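Inard door tasks: control stack gallery
2 min read

Inard is our planning and control layer for opening things with handles: cabinets, interior doors, drawers. Development runs in simulation first, using kitchens and rooms with randomized colors and textures so the perception model doesn't learn that doors are white.

The work splits in two. Venkatesh Kamath maintains the handle detector, which outputs a grasp pose and a guess at the hinge side. Kyung-tae Yang maintains the arm planner, which takes that pose and builds the approach, the close and the pull arc. Each nightly build gets 400 episodes, with 50 held back on layouts the detector has never been trained on.

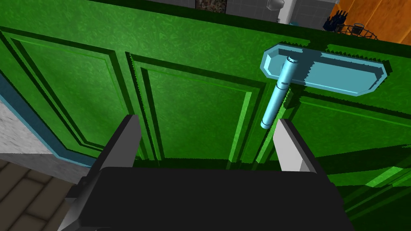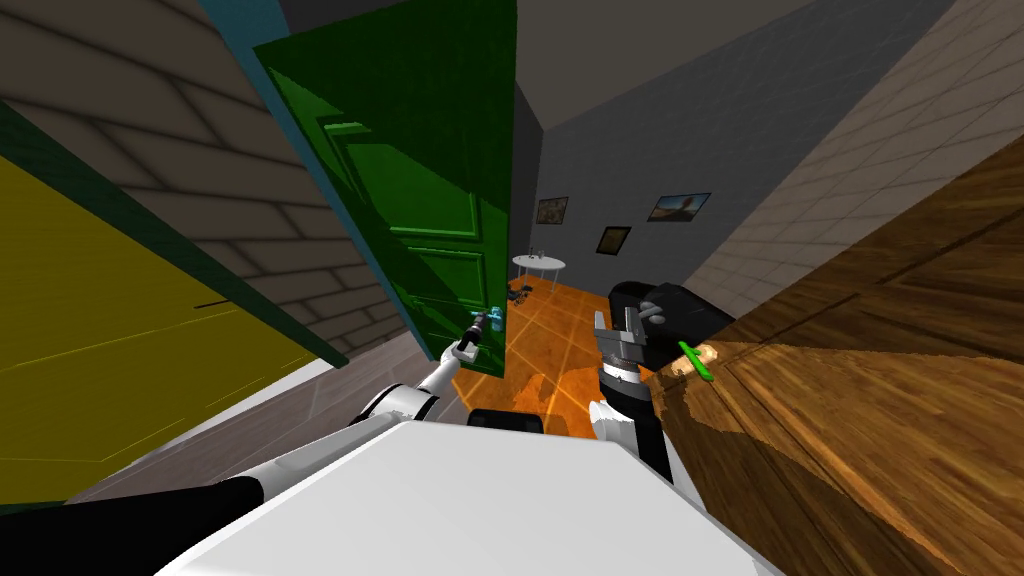 Simulator views. First: fingers open, near the light blue handle on a green cabinet. Second: left gripper closed on a cyan handle, with the green door partly open.

Hanging bars are still the harder case for the detector. The backplate pulls the pose estimate sideways, so build 747 fits the plate and the bar separately and passes only the bar to the planner.

For swinging doors, the planner now replans the arc every 100 ms from wrist force and drops the hinge guess if the two disagree. The base controller is next. It holds still during the pull for now, and that limits how wide a door can go.

Contact: Inard group, Hyun Building, Korkville | © Nedell | Back to top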